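About Fokgate

Fokgate is a video game news and reviews site. We cover PC and console releases, with most of our space going to smaller studios and to the special editions, preorder extras and boxed sets that larger sites tend to mention in one line.

The site was started by Catinca Văduva and Bautista Benítez, who had both been writing for the print magazine Plusetti. The first post went up on May 11, 2006, and was a review of a racing game that neither of them liked. It is still in the archive, along with almost 500 other reviews from the years before we moved to the current system. Some of the older screenshots are missing.
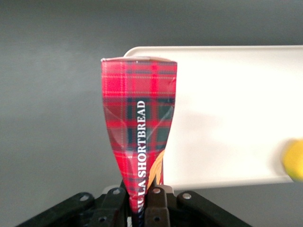
Tall carton with a red tartan print.

Catinca edits reviews and handles previews. Bautista runs the news page and the release calendar, and answers most of the mail. Reviews are written by freelancers, who are paid the same rate whatever the score.

We score games out of ten and do not use half points. A reviewer has to finish the main story before filing — for online games we ask for 70 hours. If a publisher sent us the copy, the review says so at the top. We don't take paid trips.

Fokgate is owned by its two founders. Advertising is sold by Flesex, which has no say in what we publish. The forum is run separately by Lindqvist and has its own rules and logins.

Corrections and news tips can be sent through the contact form. Pitches are read in January, when we set the budget for the year. Please keep them under 300 words.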